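Workshop notebook
Sun 21 June - Drokis open day, Badville

Went to see the two-arm bench demo with the puzzle-piece task board. Writing this up tonight before I start remembering it as better or worse than it was. Anyone thinking of asking for money for one of these, read to the end first.

Getting in

Signed in, got a lanyard, got a brochure. Brochure says the Vurico software "learns any manual task in an afternoon." No definition of task, learn or afternoon. The one hard figure in it is 4000 practice runs, and the fellow at the desk couldn't tell me whether that meant 4000 on this board or 4000 all told over several boards. Asked him to find out. Still waiting.

The board

I'll give them the board. It's a decent choice for a demo: sliders, push buttons, toggles, plugs and a rotary knob, so you get pushing, sliding, flipping, pulling and turning in one place. The modules lock together with jigsaw tabs, and I'd like to know if they can be swapped into a different order. Asked for that as a test. "Not today." The slider scale is printed 1 to 5, with a knob running on either side of it, and I wanted to see whether the arm could be told "put it on 3" and stop there. End stops are easy. You push until it quits moving. Stopping in the middle is the part our own rig still gets wrong, and all the slider moves I was shown went to one end or the other.
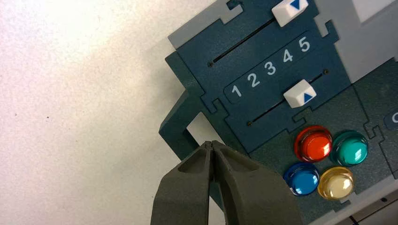
What I timed and what I didn't

Had my watch on it for two full cycles. Did not get a third, the group behind us was being let in. So treat everything below as two samples and don't quote it at anybody.

Buttons: fine both times. Big domes, four colors, easy targets. Would have liked to see someone call out a color at random. The order was the same in both cycles, which makes me think it's a fixed list.

Toggles: first cycle good. Second cycle the finger skated past the lever and came back for it. The presenter talked straight through that. To be fair, it did come back on its own, and ours would have sat there.

Rotary knob: turned it, let go, looked at it (or paused, can't tell which), turned it a bit more. I'd call that correcting. Colleague standing next to me called it a stutter. We did not settle it.

Plugs: this is where I'd want to spend a whole morning. The leads are in a bunch over the sockets, red, blue, black and white arcing over each other, and a gripper coming in from above has to get down past them to reach a plug.
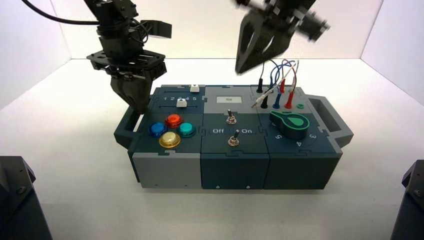 My worry is what happens when the leads spring back differently after each pull. Stiff test leads keep a bend for a while and then they don't. If all the practice was done with one set of leads, a new set could throw it. I asked how often they change them and was told they'd never needed to. Fine, but that's an answer about wear and I was asking about variety.

Also the walls. White back, white sides, white tabletop. Very kind conditions for a camera. Our bench at Humphreys has a window, a pegboard and somebody's coat. Asked if they had run it with clutter behind. "In December, at the other site." No footage offered.

Cost

Quoted 2895 for the starter license, arms not included. Support is 600 on top and it wasn't clear if that's yearly. Get it in writing before we go any further.

Where I've ended up

Better than the last one we saw, and I wouldn't buy it on this showing. Things to ask for if they call back:

- slider to a named middle position, chosen by us on the spot
- buttons in an order we call out
- fresh leads, ours, still kinked from the bag
- modules rearranged
- 20 cycles in a row with no one touching the board, and the full log afterward

I've written to them with the first three. The rearranged board can wait until they say yes to something.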